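Project Jorton: House Rules for a Two-Arm Table
Final report, part 3

We expected the code to be the hard part. Then we started writing down how people should behave near the arms, and that got really interesting! Our list had 11 rules by February, and we cut it to the ones people kept using. Rule one: check what is within reach before you enable anything. 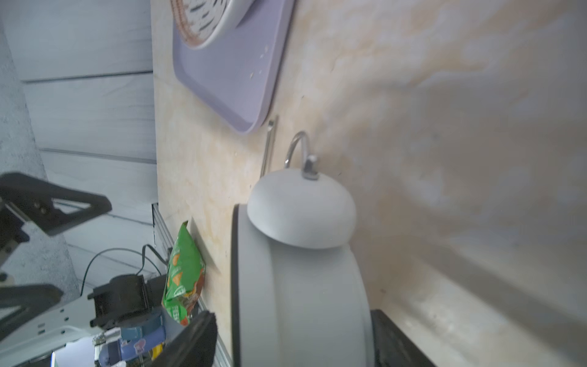
Wrist camera view, with the kettle-like appliance near the gripper.

Rule two covers cables – leave enough slack for the full reach, and check the loops by hand at every start. Rule three is one operator, one stop button.
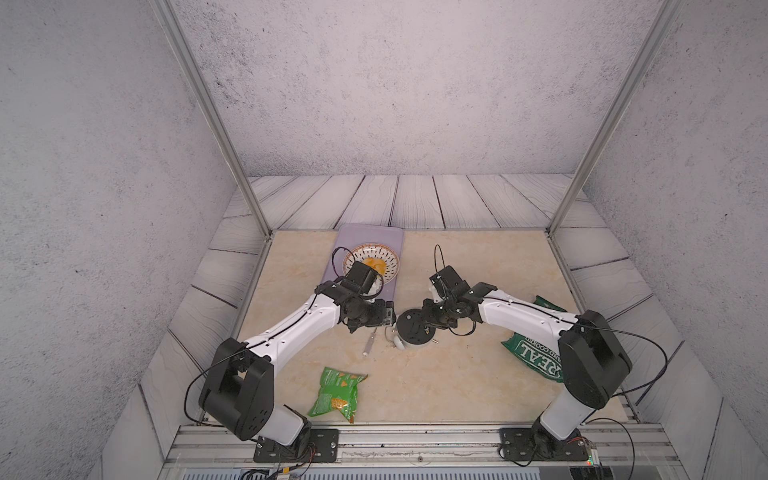 With both arms on one rail, we also added a shared zone in the middle that only one gripper may enter at a time. We loved how much calmer our sessions got after that.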